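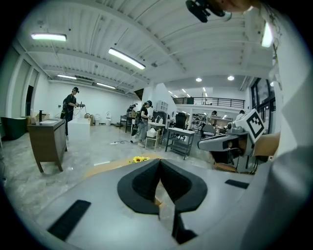
卫浴样品间布置碰头会 会议记录

日期:2019-09-08
地点:Idness 一楼大工作间,后来挪到茶水间
到场:Melquiades Aguirre、Lizelle Shezi、Carla Matar、Drahomíra Štěpánek,还有我
记录:Wenjie Shi

先说一句,我打字没有大家说话快,有几段是散会以后凭记忆补的,谁觉得哪句不像自己说的就告诉我,我改。上午11点开始,Carla 在楼下等一个送货的,晚到了一会儿,浴缸那段她没听全,我在后面写得细一点。

一、上次记录

上次的记录大家过了一遍,Drahomíra 说我把“台盆”和“台面”写混了一处,确实写混了,已经改掉。别的没意见,通过。上次留下来的事情里,门口地垫已经买了(颜色比网上看着深好多!),贴墙的标签还没打印,继续挂在 Lizelle 名下。

二、墨绿色浴缸放哪儿

这一项聊得最久,快把我聊饿了。墨绿色那只独立式浴缸现在靠左墙站着,旁边墙上就是那个黑乎乎的门洞。Melquiades 的意见是别动了,绿色配白墙很好看,从工作间中间望过去,那一头总算有点颜色。Drahomíra 不同意,她嫌浴缸太靠边,客人走到跟前只能看到半边,绕不过去,那还叫什么独立式浴缸呢。她想把它往外拖,拖到能围着走一圈的位置。

Lizelle 问拖出来以后木柜怎么办,两样东西离得近,浴缸一动,木柜前面就没法站人了。Melquiades 当场拿卷尺去量,量完回来说可以往外挪,木柜得跟着往里让一点。我们又跑过去看了一遍,站在那儿比划了半天,谁也没真搬。

定下来的:浴缸往外挪,先用纸胶带在地上贴个轮廓,大家来回走几天试试,顺脚了再搬。搬的时候要叫上至少两个人,谁也别逞强自己推,地面刮花了很难看。贴胶带由 Melquiades 做。

Carla 进来以后补了一句:浴缸里头请不要再放纸箱和泡沫了。上次有客人掀开布一看,里面全是包装,她说她脸都红了。这条大家都同意,写进来。

三、木柜和黑色龙头

木柜是 Zariņš 那边做的,弯腿、带抽屉,浅色台面,上面装着黑色龙头。我个人特别喜欢这个柜子(私心,记录里允许有一点私心吧),弯弯的腿一看就让人想把拖鞋踢到底下去。柜宽810毫米,标签上要写清楚,Lizelle 打印的时候别漏了单位,上回有张标签光秃秃写个数字,客人问是不是价钱。

讨论了两件事。一是抽屉里放什么。Drahomíra 想放叠好的毛巾,客人拉开抽屉能看到东西才知道装得下多少。Carla 觉得毛巾容易落灰,过一阵就得洗,谁洗?安静了一会儿。最后 Drahomíra 说她洗,那就放毛巾,要素色的,别买印小鸭子的那种。我提了一嘴小鸭子其实挺可爱,没有得到支持。

二是黑色龙头容易留水印和指印。Melquiades 建议旁边常备一块软布,谁路过谁擦一把。Lizelle 说“谁路过谁擦”就等于没人擦,要排班。吵了几句,折中成这样:开门前由当天值日的人擦一遍,中间看见了顺手再擦。擦龙头只用清水和软布,那瓶柠檬味的清洁剂收起来,不要再拿去喷黑色的东西。

四、白色长方形大盆

木柜旁边那只白色长方形大盆,争论点在于它到底算哪一类。Melquiades 一直管它叫水槽,Carla 叫它盆,Drahomíra 给客人介绍的时候两个名字都用过。我建议统一叫“白色大盆”,土是土了点,至少大家说的是同一样东西。同意。以后写单子、写标签、打电话都这么叫,正式型号写在括号里。

另外 Carla 想把它垫高一点,她说弯腰看盆底看得腰疼。Melquiades 担心垫高了不稳当。这件事没有定,先找个结实的木台试试,试的时候两个人都要在。木台的钱走样品间的小账。

五、中间那张白色小桌

工作间中间的白色小桌,上头立着银色龙头,是给客人上手试的。Lizelle 很看重这张桌子,她的原话是:墙边的东西大家看看就走,到了小桌这里才肯伸手。所以她希望桌面上别堆别的,扳手、螺丝、别人的咖啡杯(我低头了)都不要往上放。

Naveck 那边答应再给一只龙头做对比,时间说得含糊,Carla 继续催。到了以后是装在同一张桌上还是另配一张,聊了两种办法。同一张桌上对比起来方便,手从这只换到那只就行;可桌子本来就小,两只挤在一起谁都不好看。Drahomíra 倾向另配一张,样子尽量接近,也要白的。我查了一下价钱,像样点的小桌将近800块,Melquiades 听完说他可以自己做一张。大家对他做桌子这件事的信心高低不等,先让他画个草图,下次带来看。

小桌四周留出走路的地方,背着包的人转身容易碰到东西,这个我们自己人也要注意,进来先看一眼身后。

六、马桶、白色圆东西和那只小纸箱

再往里走,沿墙是白色马桶、一个白色的圆家伙和一只小纸箱。马桶的位置没有人有意见,只是盖子要统一,盖着还是掀着?投票结果:盖着。这可能是我们开会以来表决最快的一次。

白色圆家伙我在表格里一直写的是“圆的那个”,Carla 说客人要是看到这张表会笑话我们。请 Melquiades 去对一下进货单,把名字和归属写清楚,写完告诉我,我好把表改了。

小纸箱:谁的谁领走。会上问了一圈,没人认。下次开会前还没人领,就由我打开看,里面要是零件就入库,要是零食就归我。(Lizelle 要求把后半句删掉,我保留意见,也保留这句话。)

七、灯

顶上的长条灯管够亮,白天晚上看颜色都清楚,这点大家没话说。Drahomíra 觉得有点太像工作间了,绿色浴缸在这种光底下显得冷,她想在浴缸那头加一盏暖一点的落地灯。Goltura 的目录里有几款,她翻给我们看,最便宜的那款灯罩像个倒扣的汤碗,她自己倒是很中意。

Melquiades 说顶上有横梁和管子,别打吊灯的主意,要加就加落地的,线也要贴着墙走。里头矮顶那一段的圆筒灯保持原样。决定先借一盏灯摆着看效果,借不到再说买的事。灯罩款式以后再吵。

八、小摆设

地上那朵黄色小向日葵被提出来单独说了一下。Carla 喜欢,说看着心情好;Melquiades 怕有人踩到。最后的意见是留下,挪到木柜台面上去,靠着黑色龙头放,黄和黑放一块儿应该挺精神的。不再多添花花草草,一朵就够了,Drahomíra 本来还想弄一盆蕨,被大家劝住了。

墙上要不要挂画也提了。白墙我觉得空着也舒服,Lizelle 想挂一面镜子在木柜上方,这个主意一出来大家都说对啊怎么没早想到!镜子的尺寸要配柜宽,不要比柜子宽。圆的还是方的没有定,Lizelle 找几张样子发到群里。镜子挂上去之前先问清楚那面墙能不能打孔。

九、收拾和值日

这一段主要是 Carla 在说,我照记。下班前地上不留电线和胶带头。搬东西用的毯子叠好放回架子,别团成一团塞在门洞里,那个门洞本来就暗,走过去容易绊。擦盆的布和擦地的布分开,颜色不同,擦盆的是蓝的,擦地的是灰的。拿错过的人心里有数。

值日表由我重新排,排好贴在茶水间冰箱上。Melquiades 申请不跟自己排在同一天搬货,我尽量。

十、其他

Drahomíra 提到样品间的小账本从一月以后就没人对过,账面上剩810块,钱盒里数出来也是810块,对得上,大家鼓了掌。(跟柜宽是同一个数,纯属巧合,请不要来问我是不是抄串行了。)木台的钱从这里出,小票交给 Drahomíra。

Lizelle 问能不能在样品间里吃午饭。不能。茶水间可以。

十一、会后要做的事

Melquiades:地上贴浴缸轮廓;画小桌草图;查“圆的那个”叫什么。
Lizelle:打印标签,带单位;找镜子样式;问墙面打孔的事。
Carla:催 Naveck 的龙头;跟 Melquiades 一起试木台。
Drahomíra:买素色毛巾;借落地灯。
我:改物品表里的叫法;排值日表;盯着小纸箱;把向日葵挪到台面上。

下次开会时间在群里约,地点还是茶水间,工作间里回声大,我录音回放的时候一半都听不清。饼干这次是 Lizelle 带的,杏仁味,下次轮到 Melquiades。

记录人:Wenjie Shi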